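Print this story | E-mail this story

Brondov Radio Keeps Its Voice, for Now

Mudassar Bugti was eating a sandwich in the press room when his phone started buzzing. It was November, a little after 4 p.m., and the Brondov basketball team had a home game that night. The message was from his station manager. The rights to the team's radio broadcasts were going out to bid for the first time in 17 years, and Bugti, who had called every one of those seasons, was not mentioned anywhere in the paperwork.

"I read it twice and then I went and called the game," he says. "We lost by 11. I don't remember much else."

Local radio deals used to be quiet business. A team and a station shook hands, the station sold ads to car dealers and furniture stores, and the same voice came back every fall. In Brondov the arrangement was renewed on a two-page letter. The station paid a modest fee, kept the ad money and covered Bugti's travel.

The new bid came from Rosier, a streaming company that already carries minor league hockey and college volleyball. Rosier offered more money up front and wanted to produce the games from a central studio, with announcers watching on monitors. Under that plan the road games would have been called from a building several states away from the gym.

Balthasar Bachmann handles media for the team. He says the offer was serious and that he had no choice but to treat it that way.

"People wanted me to say no on the first day," Bachmann says. "I work for a club that sold 291 season tickets last year. When someone puts real money on the table, you read the whole thing."

He read it for most of the winter. The team asked both sides for details on audio quality, on what would happen when a feed dropped and on who would own the archive. The archive turned out to be the hardest part. The station has recordings of nearly every home game since Bugti started, stored on drives in a closet behind the sales office. Rosier wanted them. The station said they weren't for sale.

Listeners got involved in January, when the bid became public. The team received 129 letters and e-mails. Bachmann kept them in a binder and lets visitors look through it. Most are from people who listen in their cars or at work. A night-shift baker wrote that he had never been to a game. One woman asked that the pregame show be made shorter no matter who won.

Bugti stayed out of it on the air. He called the games, read the sponsor spots and went home. Off the air he was looking for work, and he interviewed for a play-by-play job with a baseball team before withdrawing. He is 53 and has two kids in high school, and he did not want to move them.

The deal announced in the spring splits the rights. The station keeps the over-the-air broadcast and Bugti keeps his seat for home and road games. Rosier gets the video stream and may use the radio call as its audio for a fee. The recordings stay in the closet. The agreement covers two seasons, with a review halfway through the second.

Neither side got what it asked for. Rosier had wanted five years and its own announcers. The station had wanted to keep the stream. Bachmann says the club will come out ahead of the old deal, though he would not say by how much.

The change Bugti notices most is that he now has to describe the game for people who can already see it. Radio listeners need the score, the clock and the location of the ball. Viewers complain when he gives them too often. He has decided to keep giving them.

"I've cut down on the jerseys," he says. "Everything else, they can live with."

Contact the magazine | Copyright, all rights reserved | Back to top
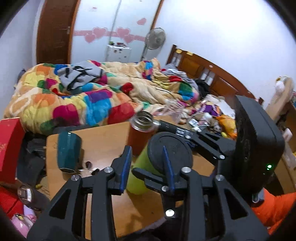 Yellow-green bottle with a wide black lid, near a light wooden table.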